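Posted 14 Mar 2023

## How long before I can go back to work after a hernia repair?

**Sukwood**

I'm down for an inguinal hernia repair on the left side. The letter says keyhole and lists "light duties" afterwards with no dates. I work in a warehouse and most boxes are 8 kg, a few are 26 kg. My manager wants a return date for the rota and I don't know what to tell him.

The leaflet has nothing at all about work.

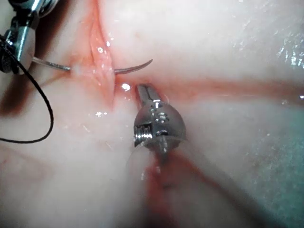
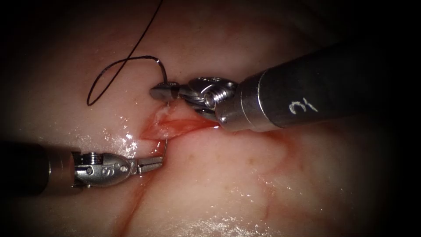 ## Replies

**Bresteo**

Ask the pre-op nurse, not the surgeon's secretary. I rang the secretary twice and got nowhere. I had mine in December and was told two weeks for desk work and up to six for lifting, but yours may differ. You can self-certify for the first seven days. After that you need a fit note, and the hospital can write it before you go home. Ask on the ward, it saves ringing the GP.

Don't give your manager a fixed date yet. Tell him you'll confirm once you have the note. The note can say "may be fit for work" with amended duties, so you could be back on scanning or paperwork before you're back on boxes.

Check your sick pay as well. My contract only paid full wages after a year's service, which I hadn't read.

**Dumitrescu**

I was driving after 8 days. Ring your insurer first though, mine wanted to know. Take something for constipation, the painkillers are terrible for it.

**Trarodix**

My brother went back too early and regretted it. Good luck.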